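## 3. Running the paper toss at your open day

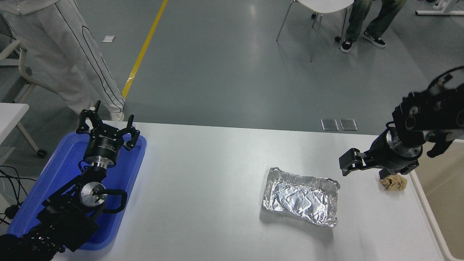 *Figure 3. Both arms at the table, with the foil tray between them and a crumpled paper ball at the right.*

This is the crowd favourite, and it's such a fun one to host! We ran it all through the April open day at Brendetwood and kids kept lining up for another go (so did their parents).

1. Put the foil tray in the centre of the table, between the two arms.
2. Crumple a sheet of tan paper into a ball and set it near the right-hand arm.
3. Open both grippers from the Brumis start menu.
4. Ask a visitor to call "go", then press **Run**. The right arm picks up the ball and drops it in the tray.
5. Reset after each turn. Let 6 visitors through before you take a break.

**Note:** Keep the speed at 80 for grown-ups and drop it to 13 for little ones. They love watching the fingers close slowly.

**Caution:** Hands stay off the table while the arms are moving. Press **Stop** before you reach in for the ball, even if it has rolled to the edge.

If the ball slips out, Kuldeep Prajapati's grip settings are in section 6.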